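Notes from a week of running lights

Jul 10, 2026

I said yes to running lights for Prametetti because Ernő Szabó asked me in January, and July seemed far away then. It's a two-act comedy about a family that inherits a failing hotel. I had seen it once before, years ago, in a bigger house with a real fly system. Our version played at the Cavum, which has 238 seats and a lighting board older than most of the cast.

We closed last night. I want to get some of this down before I forget it.

The script has a lot of doors. There are five on the set and the actors go through them constantly in the second act. Ernő directed it fast, faster than I remembered the other production being, and for the first two rehearsals with the full set the doors couldn't keep up. One stuck, one swung back open after every exit. Dénes Erdős, who played the older brother, learned to close that one with his heel while talking. By opening night it had a new latch and he kept doing it anyway. It got a laugh, so it stayed in.

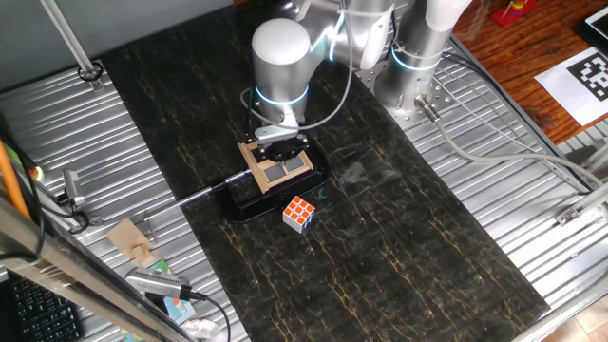
My cue sheet started at 61 cues and came down to 44. Most of what went were small shifts I had written in for mood, where the lobby would get a little warmer when the mother came in. Ernő watched a full run from the back row and told me he hadn't noticed any of them. I was annoyed for an evening and then cut them. The show was easier to run and I don't think it looked any worse.

Tech took two days. We lost most of the first one to a dimmer that kept dropping out, and the rental place sent a replacement that didn't fit the rack. The total lighting budget was 1235 dollars, and a good part of that went to gel and extra cable. I had asked for more side light and didn't get it, so the big argument in Act Two was lit mostly from the front. It looked flat. If you sat on the left side you could see both faces, but from the right you mainly got the back of Dénes's head.

The blackout at the end of Act One gave me trouble every night but one. The line before it is "Then who has the key?" and the blackout is supposed to hit right on the last word. The actress playing the aunt took a different pause each time. On the second night I went early and ate the word "key." On the third I waited and she stood there looking at the hotel register for a good while. We talked about it after, and she agreed to put her hand down on the desk as she said it. After that I watched the hand.

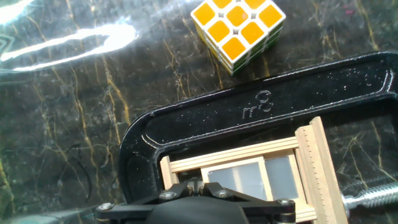

Cube on the marble, yellow side up.

Houses were decent. The smallest was the second night, when it rained hard and the lobby roof leaked onto the program table. The last night was full, with 15 people on a waiting list at the door, and all but two of them got in.

There has been talk of taking the show to the Győri festival next year. The entry would need a cut of the script down to an hour, and I can't see how that works without losing the uncle entirely. Ernő thinks it can be done. He has already crossed out the breakfast scene, which I would keep.

Strike went until one in the morning. The doors are in storage behind the paint room in case we need them again. I brought home my cue sheets and a roll of amber gel I paid for myself. My next show there is Homum, in the fall, and it has one door.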